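十月，星期一，有风

早上

今天我决定用中文写预算的事情，虽然数字用哪一种语言写都不会变多。我的中文老师以前说，写日记不要选太大的题目，写自己当天做的事就好。我当天做的事就是算钱，所以题目是算钱。

我起床以后先喝了咖啡，然后把上个月的表格打开。Skirndale 给我们项目的设备费是3000欧元，到年底为止，不能留到明年。这个数目我已经知道很久，可是每一次打开表格，我还是希望它变了。它没有变。

需要买的东西，我先写在纸上，没有写在电脑里。我发现用手写的时候，我比较不容易骗自己。在电脑里加一行很轻松，在纸上加一行，手会累，我就会想一想：这个真的要吗？

第一件是手持夹爪。我们现在用的这些是借来的，年底要还。第二件是电源和电线。第三件是箱子，因为夹爪不能像鞋一样扔在包里搬来搬去。第四件我写了"备用的手指垫"，后来又在后面画了一个问号。黑色的垫子每天夹东西，会磨损，这一点大家都同意，可是磨损得多快，我们没有记录。我应该从第一天就开始记录。我没有。

夹爪的量词我一直不确定。同事里有人说"一个夹爪"，有人说"一只夹爪"，有人说"一把"。我觉得"一只"比较好听，好像它是一只小动物。今天我就用"只"。

报价有两家。Canditz 的一只600欧元，Dedska 的一只425欧元。只看价格的话，应该选 Dedska，没有什么可以讨论的。但是上一次用 Dedska 的样品，我的手腕酸了两天，手柄的角度对小手的人不友好。我把这个写在表格的备注里，写得很客气："握持舒适度有改进空间。"这句话我是从一份说明书里学来的，我很喜欢，它什么都说了，也没有得罪人。

我们要四只。一个人两只手，两个人同时工作，就是四只。如果四只都买 Canditz 的，3000里面只剩下600，刚好还可以买一只，或者买剩下的所有东西。我坐在厨房里看着这个600，看了很长时间。它让我想起小时候去集市，妈妈给我的钱永远刚好够买一样东西，而我永远想要两样。

上午十点多我出门去大厅。公共汽车上人不多，我坐着又把纸上的单子读了一遍，把"箱子"改成了"有锁的箱子"，然后又把"有锁的"划掉了。锁要另外加钱。

大厅

在家里做预算和在大厅里做预算，是两件不同的事情。在家里我只看见数字，在大厅里我看见电线。

石头一样的地砖很亮，灯照在上面会反光，黑色的电线在上面弯弯曲曲地走，一条去白色的插线板，一条到一个小的黑色电源适配器那里就结束了，正好在穿红上衣的同事脚边。她和他（我们的人背着包的时候，我从后面常常分不清谁是谁）都背着黑色的包，下面挂着深色的椭圆形的壳。我看着他们在椅子和柜子旁边，心里想的不是工作，是如果谁把这条线踢掉了，换一个适配器要多少钱。做预算的人会变成这样，看什么都看见价格。

木桌子上，夹爪的两个黑色手指中间是一张米白色的方形卡片，上面印着金色的徽章。薄的东西对夹爪很难，纸片贴着桌面的时候，手指要从很低的地方进去，垫子的边缘先碰到木头。我觉得垫子最先磨损的就是这个边缘。于是我在那张单子上，把"备用的手指垫"后面的问号擦掉了。如果我们只夹杯子和苹果，也许不用买，可是任务表里有纸、有卡片、有小册子，这些都要练习。

我也想了桌子的事。有人建议我们再买一张高度可以调的桌子。大厅里的这张浅色的木桌子很长，我用着没有问题，而且它是大厅的，不用我们的钱。我在建议后面写了"明年"。写"明年"比写"不行"容易，这也是我在这份工作里学会的中文。

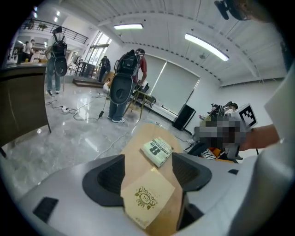 下午

中午我吃了带来的饭，吃得很快，因为两点要和 Dehghan 通电话。Dehghan 是做运输的公司，我们每次换地方都找他们。我问他们，如果设备增加，运费会不会增加。电话里的人很有耐心，把他们的规则给我讲了两遍。规则是按箱子算的，和箱子里面有什么没有关系。所以如果我们买一个大的箱子，把四只夹爪都放进去，运费和现在一样。如果买两个小的，就多一份。

这个消息很好，我马上把"箱子"改成"一个大箱子"。可是放下电话以后我又想，一个大箱子装满了，谁搬？我自己搬不动。楼梯很窄，而且有人腰不好。我又打了一次电话，问他们上楼要不要加钱。要加。我没有问加多少，我觉得今天听到的价格已经够多了，明天再问。

然后是电源。我把需要的东西在网上的店一个一个放进购物车：插线板、长一点的延长线、盖电线的橡胶条、两块备用电池、充电的座子。加起来是317欧元。我原来在表格里给电源写的数字比这个小很多，那是春天写的，那时候我以为电线是很便宜的东西。一条电线是便宜的，可是我们从来不是需要一条。

盖电线的橡胶条占了里面不小的一部分。我想过把它拿掉。我把它从购物车里拿出来，看了看新的总数，心里舒服了一分钟，又放回去了。背着包的人弯腰的时候看不见自己的脚，我自己背的时候也看不见。这个钱我不省。

算到这里，如果选 Canditz 的四只，再加上电源的317，剩下的钱要买箱子和手指垫。Canditz 的手指垫是一对一对卖的，价格表上没有写价钱，只写了"请咨询"。我很怕看见"请咨询"。我的经验是，能写出来的价格都不可怕，需要咨询的才可怕。我写了邮件去咨询，用英文写的，没有用中文，因为我怕一个词用错了，价格就贵了。

如果选 Dedska 的四只，钱会宽松很多，箱子、垫子、橡胶条都可以买，也许连锁都可以有。可是手腕呢？手腕不在表格里。我问了几个同事，两个人觉得 Dedska 没问题，他们手大。还有一个人说她用什么都可以，只要早上有人帮她把包背上去。我很感谢她，可是这个回答对我的表格没有帮助。

后来我想到第三种办法，就是两只 Canditz，两只 Dedska。我高兴了一会儿，甚至已经开始在表格里做新的一栏。可是负责数据的同事听了就摇头。她的意思是，两种手指的形状不一样，张开的宽度也不一样，以后训练的时候要分开处理，标定也要做两套，多出来的时间也是钱，只是不从我的表格里出。我说我的表格只管从我的表格里出的钱。她笑了，但是我回到座位以后把新的一栏删掉了，因为她说得对。

还有一件小事我要记下来，不然又会忘记。Dedska 的报价只有效到这个月底，Canditz 的没有写日期。没有写日期是永远有效，还是随时可以变？我在 Canditz 的邮件里加了一句去问。我写了三个版本，最后用了最短的那个。

四点多的时候光线变了，大窗户那边的光比较黄，我把电脑转了一个方向，因为屏幕看不清。有一段时间我什么都没有算，只是听大家走路的声音。大厅的天花板是弯的，说话的声音会跑到很远的地方去，所以我在这里打电话谈价格的时候总是很小声，结果对方总是说："请您再说一遍。"我就要把"太贵了"大声地再说一遍，所有的人都听见。

晚上

回家以后我把鞋脱掉，躺在地上休息了一下，然后做了最后的表格。我现在的想法是这样的：

夹爪，Canditz，四只。
电源和电线，按购物车的价格，一样都不减。
箱子，一个大的，没有锁，先问清楚上楼加多少钱。
手指垫，等邮件。如果太贵，只买一对，然后从第一天就开始写磨损的记录。
桌子，明年。

写完以后我又检查了一遍加法。我的加法用自己的母语做，再用中文念一遍，如果两次一样，我才相信。今天两次一样。

我对这个选择不是完全放心。Dedska 的价格一直在我脑子里，425，像一首不太好听但是忘不掉的歌。如果 Skirndale 的人问我为什么不选便宜的，我要怎么回答？我练习了几句。"我们考虑了长期使用的因素。"这句可以。"我的手疼。"这句是真的，可是不能写在申请里。也许可以请手小的同事每个人都写一句试用的感受，放在附件里。附件没有人读，但是有附件的申请看起来比较认真。

还有税。我在晚饭以后才想起来，Canditz 的价格页下面有一行很小的字，我没有仔细看。如果那个价格不含税，今天写的一切都要重新写。我打开电脑想去看，又关上了。如果现在看，我今天晚上不会睡觉。明天早上到了大厅再看，那时候旁边有人，可以一起难过。

中文方面，今天学到的新词是"磨损"和"有效期"。"磨损"的"损"字我写了很多次都少一笔。"预算"这个词我早就会了，可是我查了一下，"算"的下面那个部分像两只手，在认真地拿着什么东西。我很喜欢这个样子。

明天要做的：看那行小字，给 Dehghan 打电话，把借来的夹爪的归还单找出来。归还单我记得放在蓝色的文件夹里，但是我有两个蓝色的文件夹。

最近的日记
借来的东西什么时候还
为什么我的表格有两个"合计"
和 Dehghan 第一次搬家
试用 Dedska 样品的两天
"只"和"把"和"个"
背包太重，肩带怎么调
春天的预算（已经过时）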